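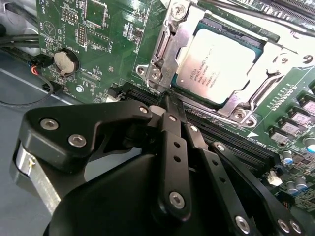 Foto: P. Bravo / Werkstatt Weneo, Zerlegeplatz 2

Werkstattbuch Rückbau Server, Eintrag vom 16. Juli 2022

Samstagsschicht, zu zweit, keine Anlieferung. Wir wollten den Vormittag für die CPU-Entnahme nutzen, weil unter der Woche immer jemand mit einer Palette im Weg steht.

Stand der Charge Danano: 1.409 Boards insgesamt, davon 374 durch. Alles, was noch im Chassis sitzt, bleibt auch drin, bis CPU, Speicher und Knopfzelle raus sind. Erst danach wird das Board ausgeschraubt. Die umgekehrte Reihenfolge hatten wir im Februar probiert, da sind uns auf dem Tisch zu viele Boards verrutscht, und beim Greifen hat sich jedes Mal der Nullpunkt verschoben.

Ablauf heute
Chassis einspannen, Deckel ab, Kühler von Hand lösen und abnehmen. Wärmeleitpaste vom Deckel der CPU wischen, sonst liest die Kamera die Beschriftung nicht. Dann fährt der Arm an, sucht den Sockel und meldet den Typ. Bei den Xeon E3 klappt das Lesen der ersten Zeichen meistens, die Zeilen darunter mit Serien- und Chargennummern kann man vergessen. Für die Sortierung reicht uns der Anfang, die genaue Nummer tippt bisher jemand am Prüfplatz ein.

Anfahrt über die Speicherseite, also mit den Fingern über den DIMM-Slots Richtung Sockelecke. Von der anderen Seite kommt man mit dem Greifer schlecht ran, da stören Kabel. Voraussetzung ist, dass die Slots leer sind. Ich habe das jetzt als ersten Punkt auf den Laufzettel geschrieben und nicht mehr unter »Bemerkungen«, wo es seit Wochen stand.

Geschwindigkeit in den letzten Millimetern auf die Hälfte gesetzt. Kostet Zeit, aber beim Heranfahren an den Halterahmen will ich die Fingerspitzen lieber langsam haben. Bei der alten Einstellung hatten wir Kratzer auf dem Blech und einmal eine verbogene Ecke. Solche Sockel nimmt Yupanqui nicht mehr ab.

Ergebnis der Schicht: 31 Boards. Bei vier davon hat Patricio übernommen, dreimal am Hebel, einmal hat der Arm den Sockel gar nicht gefunden. Der Hebel ist weiterhin das Problem. Er muss unter dem Haken seitlich weg und erst dann nach oben, und wenn er etwas schwer geht, rutscht die Spitze ab. Patricio drückt mit dem Daumen gegen und merkt dabei sofort, ob er noch hängt. Im Programm haben wir dafür nur den Kraftgrenzwert. Den höher zu stellen habe ich abgelehnt, solange wir keine Abschaltung haben, die schnell genug reagiert.

Knopfzellen weiter von Hand. Die Halter sind je nach Board verschieden, und oft sitzt direkt daneben ein kleiner Stecker mit dünnen Drähten. Daran bleibt man schnell hängen. Dilura hat für die Zellen einen eigenen Fingeraufsatz angeboten, Angebot liegt im Ordner, ich habe noch nicht geantwortet.

Arbeit am Platz
Das Gespräch vom Donnerstag trage ich hier nach, weil es sonst wieder nirgends steht. Früher haben zwei Leute nebeneinander gesessen und jeder hat sein Board von vorn bis hinten gemacht. Jetzt bereitet einer vor, der Arm macht das Mittelstück und der andere prüft und sortiert. Die Handgelenke danken es, das sagen alle. Von der Vorbereitung sind sie weniger begeistert: Kühler abnehmen und Paste wischen, den ganzen Tag, und dazwischen wartet die Maschine. Wer vorbereitet, arbeitet im Takt des Arms. Das war am alten Platz anders, da konnte man zwischendurch aufstehen oder ein schwieriges Board zur Seite legen.

Vereinbart: Wechsel alle zwei Stunden und ein Puffer von sechs vorbereiteten Chassis, damit man auch mal weg kann. Heute so gemacht, ging gut. Der Puffer braucht allerdings Platz auf dem Wagen, und der zweite Wagen steht noch bei den Netzteilen.

Der zweite Punkt war das Anlernen. Wer neu kommt, lernt den Sockel im Moment nur noch als Störfall kennen, also wenn der Arm stehen bleibt. So bekommt man kein Gefühl dafür. Vorschlag von Patricio: Die ersten 200 Boards macht jeder Neue komplett von Hand und geht erst dann an den Zerlegeplatz. Ich halte die Zahl für hoch, habe aber keine bessere. Wir fangen so an.

Über die Stückzahlanzeige am Bildschirm wurde auch geredet. Sie zählt nur, was der Arm fertig macht, die übernommenen Boards fehlen. Dadurch sieht eine Schicht mit vielen schwierigen Sockeln schlecht aus, obwohl da am meisten gearbeitet wurde. Anzeige ist bis auf Weiteres aus. Die Zahlen kommen von Hand ins Buch, mit Übernahmen.

Störungen
10:20 Arm bleibt über den Slots stehen, Meldung Sockel nicht gefunden. Spiegelung auf dem Deckel. Lampe links etwas gedreht, danach in Ordnung. Stellung mit Filzstift am Arm der Lampe markiert.
11:45 Schraube am Greifer nachgezogen, rechter Hebelarm. Die Schrauben gehören in die Wochenprüfung, da stehen sie bisher nicht.

Offen
Kraftabschaltung für den Hebel, Rückfrage beim Integrator.
Dilura antworten wegen Fingeraufsatz, vorher Preis für zwei Stück klären.
Zweiten Wagen holen.
Laufzettel neu drucken, alte Fassung am Platz 1 wegwerfen.
Wischtücher sind fast alle.

Platz um 13:10 abgeschaltet, Druckluft zu. Das letzte Chassis ist noch eingespannt, Speicher ist raus, CPU sitzt noch drin. Bitte am Montag damit anfangen.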